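Gunerton, 8 January 2026. For immediate release.

Hasetti publishes its good practice guide for hand-held gripper work, free to anyone who wants it

I've been looking forward to sending this one out! After a lot of redrafting (and a fair bit of arguing over tea), we at Hasetti are putting our Zamel guide on the web for everybody. It's 40 pages of plain rules for people who use hand-held grippers to record how everyday objects get picked up and put down, so that robots can learn from it later.

We started writing it last July, when our benches in Gunerton and Villalba were each doing things their own way and the recordings didn't match up. The draft was tried against 3,394 recordings before we settled the wording, and the section on grip came out twice as long as we'd planned. Smooth, curved plastic gets a page to itself: pads flat on both flanks, level with each other, and no squeezing harder just to feel safe.
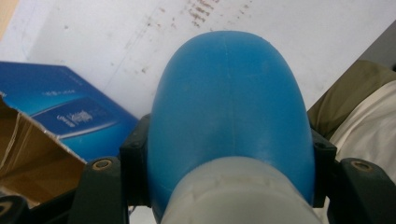
Does the guide replace the safety standards a workshop already follows?
It sits alongside them, and where the two disagree, your existing standard wins. We only cover how the work is done and written down.

The part I'm fondest of is the chapter on work surfaces, which I know sounds dull. Our rule is that you write down the state of the surface at the start of a session and don't swap or scrub it halfway through, or the first half of your recordings won't compare with the second. 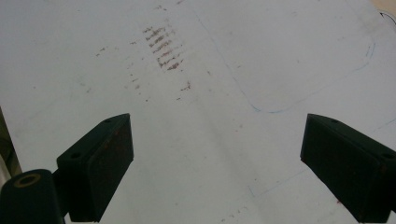
Record sheets are the other big change. The old ones had a single box marked "surface", and people wrote "white" or "fine" and moved on. A board with brown streaks, small specks and thin blue lines drawn on it needs more than that, so the new sheet asks for marks, smudges and drawn lines separately, and there's room for a quick sketch too.

The guide is free to copy and share, and we've printed 1,000 paper copies for colleges and small workshops. The first 400 go out from Villalba this month. If you'd like one, or you think we've got a rule wrong (please do say!), write to the Zamel desk at Hasetti, Gunerton.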